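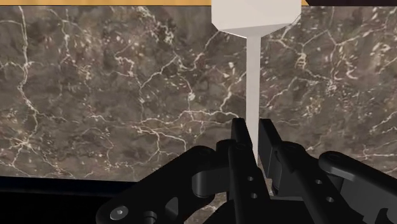
Can a machine do the housework yet? It can do some of it, slowly, in a house that has been set up to suit it, and my guess is that the rest is farther off than the ads would have you think.

August, by Teresa Duda

I've been meaning to write this one for a good while. Those of you who have been reading since the bakery days know that I worked 21 years on the floor at Bruden, where we packed rolls and rye loaves, and that I have Opinions about machines (capital O, my sister says). We had a slicer that could get through a hundred loaves while you were tying your apron, and we had a bagging machine, the Gromimell, that we all talked to like a bad-tempered horse. It was wonderful at bagging. Give it a loaf that had risen a little crooked, though, and it would just stop and wait for one of us to come over and sort things out.

So when people tell me that the robots are coming for the dishes, my first thought is always the crooked loaf.

My nephew got me reading about all this over the summer. He sends me articles, and I print them out, which he finds very funny. A lot of the practice these days is done inside a computer, with a drawn arm and a drawn countertop, and I'll admit I laughed when I first saw one of these. A dark marble top, much nicer than mine, a big black two-fingered gripper, and a plain white thing something like a spatula with its narrow stem right there between the fingers. All that hardware for one skinny handle! But I kept looking at it over my coffee and I stopped laughing, because picking up a spatula is really where every chore in my kitchen begins. You can't flip an egg or scrape a bowl until you've got hold of the handle, and got hold of it well enough that it doesn't spin around on you.

I tried an experiment after that, and you're welcome to try it too. I did my breakfast things with just my thumb and one finger on one hand, the other hand in my pocket. The spatula was fine to lift and terrible to use. It kept turning in my grip as soon as it met the pan. The sponge went all right. The lid of the jam jar was hopeless, and I gave up on the dish towel after 5 minutes, with the towel on the floor and me laughing at the sink. I came away with a lot more respect for whoever is teaching these things, and for my own hands too, stiff as they are in the mornings.

Now, I do own a machine that does chores, in case you think I'm just an old grump. I've had an Erkora floor sweeper for 2 years and I'm fond of it. It does the hallway and the kitchen while I'm out in the garden, and it does them better than I would, if only because it doesn't get bored and wander off to answer the phone. But look at what I do for it first — chairs up, shoes away, the fringe of the rug folded under, the bathroom door shut so it won't eat the mat. I've become the sweeper's assistant. I don't mind, it's less bending than a broom, but I wouldn't call the job handed over.

Mrs. Stępień across the street had the same thought about her dishwasher, which is after all a robot we stopped noticing. It washes beautifully. Somebody still scrapes the plates, fits them in like a puzzle, and puts every last cup back on its own shelf afterward. I asked her which part she'd pay to be rid of and she said the putting away, without even stopping to think. Mine would be laundry, the folding of it, and fitted sheets most of all.

On the bakery floor I think things will go faster. A factory can be built around a machine in a way my kitchen can't, with the same tray arriving in the same spot all day long. A friend who is still at Bruden tells me there's an arm now that stacks crates at the end of the line, and that the young people like it because their backs don't hurt by supper. Good! I could have used that. She still gets called over when a crate comes down tilted.

I'd love to hear what yours do, if you have any, and what you have to do for them before they'll start. And if anybody has found a machine that can get a fitted sheet back into the closet looking like something, please write to me right away, whatever the hour. The plum cake recipe I promised is coming next, as soon as I've worked out the oven time for the smaller pan.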